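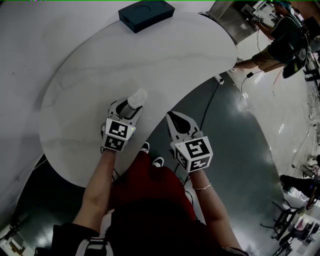 Tridau curved table, white with gray veining
Reviewed Jun 9, 2020
4 out of 5

Quick one, on my break. Bought this in April after the old square table gave up. Wanted something big you can stand at. Paid extra for the curved top, was not sure about it, am now.

The curve is the best part. You stand right up against it and no corner digs into your hip. Reach is good too, I can get to stuff at the far side without leaning my whole body over.

Veining is faint. Fainter than on the Tridau site, so if you want a real dramatic marble look this is not it, look at the Kosari one. I like it plain. Downside, white paper dissapears on it. Little slips, receipts, tissue, backing strips off stickers. I have wiped more than one straight onto the floor.

Assembly took 50 minutes with two people. Instructions say 44, ha. Box has 6 bolts and one was the wrong length, Tridau mailed a new one, no argument. Do NOT do this alone, the top is heavy.

Cleaning: damp cloth, done. Coffee came off. Red marker came off mostly, had to go at it twice with the Mollah spray (49 cents more than the store brand, worth it). Pencil is the worst, leaves a gray smudge that looks like part of the pattern till you get up close.

Gripes. No hole or clip for cords anywhere, so mine run off the edge and down to the floor and I catch them with my foot. Ordered stick on clips from Drirnedness, will update if they hold.
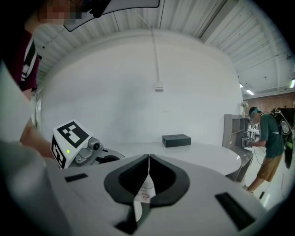
Also standing height is fine for me in sneakers, a bit tall if your sitting on a normal chair. Get a stool.

One star off for the cords and the wrong bolt. Would buy again, same color.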